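Large gray bin, finish coming off near the bottom. Repaint, line it, or leave it?

Print this page | E-mail this page

Posted by Zoto, 10/19/21

I have a large gray bin that lives on a wooden table in my workroom. It holds whatever parts I am sorting that day, all mixed together. The floor of it is bare-looking metal with a lot of scratches and cloudy marks. The walls are still fairly good, but there is a pale sloping strip where the back wall comes down to the floor, and the lower edge of that strip has gone ragged and speckled.

My main worry is flakes getting in with the parts. My second worry is the tabletop. The bin is heavy and I don't want to drag it around more than I have to. The room is carpeted, so I would also like to avoid doing anything messy in there.

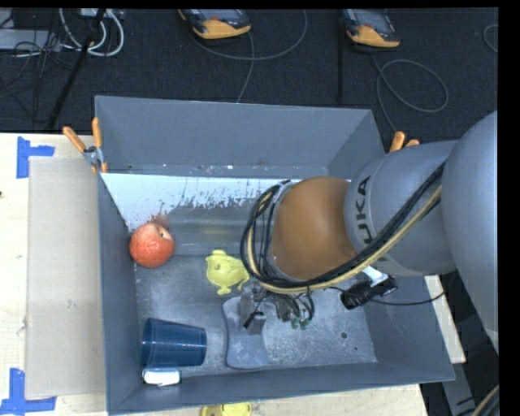
I have half a can of gray metal paint left over from a shelf and would like to use it if it makes sense. The shelf has held up fine for two years, but things don't get dropped on it. I also looked at rubber matting. The piece I priced was 24 inches wide and would need a seam down the middle, and small parts would end up under the seam.

There is also a small round hole in the floor of the bin. Should I plug it?

Print this answer | E-mail this answer

Jireneck

Don't paint the floor. Anything that gets parts dropped on it will chip again, and then you have paint flakes as well. Bare scratched metal is fine for a sorting bin. Wipe it with a dry cloth and then a slightly oily one if you keep the room damp.

The sloping strip is a different matter. Go over the ragged edge with a plastic scraper and take off whatever comes away easily. Then use 220 grit paper until you can't feel a step with your finger. Vacuum as you go. If it still looks bad, mask it and put on two thin coats there only. Do the work outside or in a garage because of your carpet. Check what the old coating is before you sand. If you don't know how old it is, use a lead test kit first.

I would leave the hole open unless you have parts small enough to fall through it. Ours had one and it was useful when we washed the bin out. If you do need to close it, a push-in rubber plug from the hardware store will do. Measure the hole first. I bought mine by eye and had to go back.

For the table, put felt or thin cork under the bin. Get somebody on the other end when you lift it.

Print this answer | E-mail this answer

Shboul

Just buy a new bin. I paid 63 dollars for mine and it had no scratches.

Print this answer | E-mail this answer

Tulum

I lined mine, so I can tell you how that went. I used one sheet of thin polyethylene cut a little under the size of the floor, no seam. It cost 58 dollars with the cutting. It is quieter and parts slide on it more than they do on metal, so flat pieces are easier to pick up. Dust does get under the edges and I lift it out every October to clean.

Agree with the answer above about scraping the strip first. A liner won't cover a slope unless you bend it, and mine kept springing back.

Print this page | E-mail this page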